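The Stone Age of Lallport 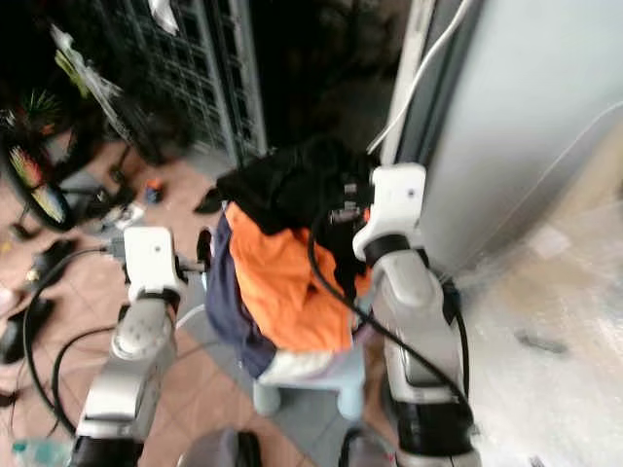 Two white grippers at a heap of clothes, black on top and bright orange beneath.

A kidney stone starts as a crystal too small to bother anyone. It sits in the kidney, collects calcium and oxalate, and may stay for years without paying rent. Then it moves, and its host is on the bathroom floor bargaining with the tile.

Lallport has more of these stories than a town its size should. Summers are hot, the cannery floor is hotter, and the local idea of a beverage is coffee. The Engebretsen Clinic saw 828 stone patients last year, a fair number of them repeat customers.

The advice they go home with is dull. Drink enough to make at least 2 liters of urine a day. Go easy on the salt. Keep eating ordinary amounts of calcium, which surprises people who have just sworn off cheese — calcium in a meal binds oxalate in the gut before the kidneys have to deal with it.

Small stones usually pass with water, painkillers and bad language. Larger ones may need shock waves or a scope. Fever with the pain means the emergency room, tonight.

At the Furska diner, the waitresses have started bringing water without being asked. Most of it goes back to the kitchen untouched.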